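The Uresport entry closed at midnight, and at twenty past four the Gedent club had a gripper that opened and would not report that it had opened. Thịnh La wrote this in the log under Faults. The log had 184 entries. He had written most of them.

The rules asked for 200 recorded grasps with two hand-held units, position error below the limit, no exceptions for age of team.

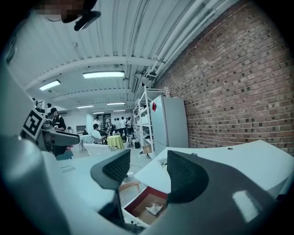

The fault was in the encoder count. Fully open should have read 4000, and the left unit gave a different figure each time. Thịnh suspected the cable, then the connector, then Tyagi's code, in that order of cost. He held the fingers apart and waited for the number to settle. Past the gap the drawer under the desk was open, with a crumpled tissue in it, and he looked at that instead of the screen until Tyagi read the value aloud. It was wrong by 20.

"By 20 every time?" he asked.

"The last six times."

A constant error could be subtracted. He wrote that down too, and Tyagi changed one line. 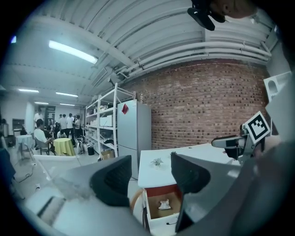

Fodo was the name of the test routine: approach, close, lift, release, log. It had been named by a member who had since left for university, and the meaning had gone with her. Thịnh ran it in his head first, as he always did. The succulent near the corner of the white table was not on the object list. He lined the fingers up on its pot anyway, called the distance, and stopped short.

"Reading?"

"Steady."

"Marker?"

"Tracked."

He moved entry 184 from Faults to Closed and left the cause blank. Then he asked Tyagi for the first object on the list.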